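Undeliverable mail

Undeliverable mail is mail that a postal operator can neither hand to the addressee nor return to the sender by ordinary means. It is also called dead mail, and the office that deals with it is commonly known as a returned letter office or dead letter office. The term covers letters, packets and parcels, and in most postal systems it also takes in loose items that have come out of their wrapping in transit.

Definition and scope

An item becomes undeliverable in two stages. At the first stage delivery fails: the address does not exist, the addressee has moved without leaving instructions, the item is refused, or it is not collected within the holding period. It is then classed as returnable and sent back if a return address appears on the outside. At the second stage the return also fails, or cannot be tried for want of an address. Only then is the item passed to a returned letter office.

Items held back for unpaid postage are normally counted separately. They enter the undeliverable stream only if both the addressee and the sender decline to pay the charge.

Causes

Most failures arise from the address. Common faults include a missing house number, a street name shared by several districts, a postcode that does not match the town, and handwriting that neither sorting machines nor staff can read. Labels printed at home bring faults of their own. Ink may run, a barcode may be printed too faintly to scan, and labels fixed with ordinary paper glue may lift off in the sorting machinery.

Poor packing is the main cause among parcels. A box that bursts may part from its contents, and a padded bag overfilled at the seam may open under pressure. Where the address was written only on the outer wrapping, the contents then have no link to sender or addressee.

Handling

Procedure differs from one operator to another, but the usual order of work is as follows. The item is logged and given a reference number. The outside is checked for any mark that may help, including the postmark, a customer account number or a franking impression. If nothing is found, the item is opened by authorised staff, who look for an address or other sign of origin. Staff are generally barred from reading further than is needed for this purpose.

When an address is found inside, the item is resealed, marked as officially opened and sent on. When none is found, it is kept for a fixed period, during which the sender or addressee may claim it. Letters of no value are destroyed at the end of that period, usually by shredding. Money is recorded and paid into an account set aside for claims.

Loose goods

Goods found without wrapping are described in a register and stored by type. The description records the kind of object, its main colours, any maker's mark and the sorting office where it was found. A claim is matched against this register, so a claimant who gives only a general description, such as "a toy" or "a book", is likely to be asked for more detail.

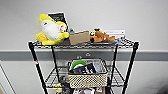
Yellow plush toy on a wire shelving cart.

Storage is normally on open shelving, which allows staff to check an item against a claim without unpacking it. Small objects are bagged. Food and plants are not kept, and dangerous goods are removed at once under separate rules.

The Brollora system

The Brollora postal service is often cited in studies of mail handling for its use of a single returned letter office, at Provberg. Before the office opened, each district dealt with its own undeliverable items and kept its own register. A parcel posted in one district and found in another could be listed in neither, and claims were often refused although the goods were still in storage.

The change followed a report by Everett Nakamura, then an inspector of sorting offices. Nakamura examined the registers of 23 district offices and found that only four used the same headings. He proposed a common form, a single place of storage and one set of reference numbers. The proposals were adopted with one change: letters, as distinct from parcels, were to be held in the district for seven days before being sent to Provberg, so that local staff who knew the area could try to read the address.

In the first February after the office opened, it took in 1283 parcels. The registers for that month survive in full and have been used to compare the causes of failure. Marisol Schumacher, in her study of the Provberg registers, noted that entries for burst packing were grouped heavily under one heading, "contents found loose", which clerks also used for items that had been badly sealed. She argued that the two causes could not be told apart from the registers alone.

A later system, Kerkora, replaced the paper registers with a searchable record. It links the reference number to the barcode where one can be read, and stores the sorting history of the item with the written description. Claims made at a post office counter are entered in the same record.
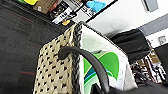 The paper form was kept as a reserve for periods when the record is not available. Entries made on paper are copied across later and carry both the original time of day and the time of copying. Where the two descriptions differ, the paper entry is taken as correct.

Claims

A claim may be made by the sender or the addressee, and most operators ask for proof of posting. If both claim the same item, the addressee's claim generally fails unless the sender gives consent, as many systems treat mail as the sender's property until delivery. Other systems pass ownership at the moment of posting, and there the order is reversed.

The Castellanos rule, named after the case in which it was first applied, deals with items whose sender is known but cannot be traced. Under this rule the addressee may take the item after the holding period has ended, on signing an undertaking to give it up if the sender later appears. The rule does not extend to cash or to registered items.

Disposal

Unclaimed goods may be sold, given away or destroyed. Sale is usually by public auction in mixed lots. Goods that carry personal details, including telephones and storage devices, are withheld from sale in most systems unless the data can be removed. Proceeds are set against the cost of running the office.

See also

Dead letter office
Forwarding of mail
Poste restante
Proof of posting
Return to sender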